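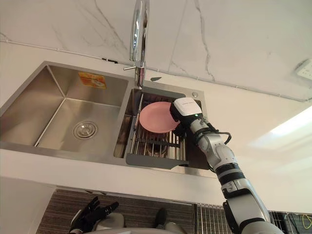

3.2 Where things rest between washing and storage

Most household studies treat dish care as two states, dirty and put away. Our diaries say otherwise. Plates, cups and containers spend long stretches in between - in the basin, on the rack, on the counter next to the dishwasher - and people make most of their small decisions there. We call these spots resting places, after Muriithi, who used the term for laundry.

The Jamville kitchen is a good case. Double sink, two basins of different size, the rack sitting inside the smaller one and not out on the counter. That choice matters more than we expected. A rack in the basin keeps the counter free but takes away half the sink. Households with this setup in the Briston diaries (30 of the 40) rinsed in the big basin and used the small one for almost nothing but drying. Several wrote that they had "one sink really". Drips go straight down, no tray to empty, and this came up again and again as the reason for keeping it.

Not everything on the counter is a dish. Kitchen surfaces also collect items that belong to no kitchen task at all, or to a task that is paused. We coded these as "visiting objects". Anything with a printed label or code was logged seperately, as labels change how people handle a thing: they turn it to read, set it down label out, line it up with others of its kind. Lining up was the most common treatment of visiting objects of like shape.
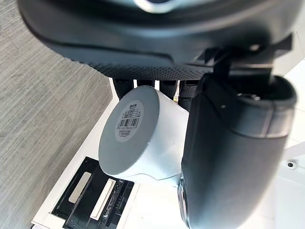 Figure 2. White cylinder with barcoded end label; row of black cylinders behind. Coded as visiting objects, like shapes in line.

Coding was done by C. Palumbo from 200 diary entries, with a second pass in November. Disagreements mostly over cups. Is a cup by the sink waiting to be washed, or waiting to be used again? Diaries rarely say. We left these as "open" unless the writer gave a clue (coffee later, guest gone home, etc).

The dishwasher adds one more resting place, the lowered door. Participants used it as a shelf, as a drip catcher, as a barrier to stop kids passing through. An open door also pulls items toward it. 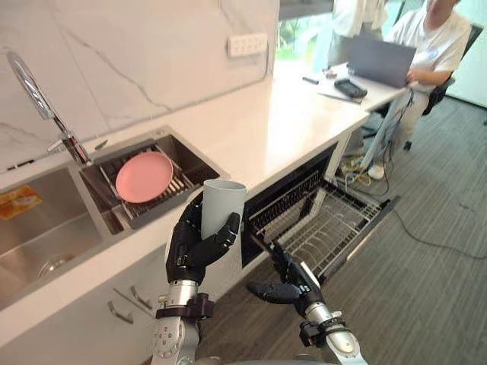 Cups went in ahead of plates in most entries, and single plates tended to stay out on the rack even when the machine had space. One participant put it plainly: "a plate is easy, I just do it." Cups need the top rack pulled out, so people saved them up. The Fidow scheme has no code for this kind of waiting, so we added one, "held for load".

Distance from sink to dishwasher was not measured in every home, which is a gap. Where it was noted, short reach went with fewer items left on the counter overnight - but the numbers are small and we would not lean on them. Section 3.3 takes up the same entries by time of day.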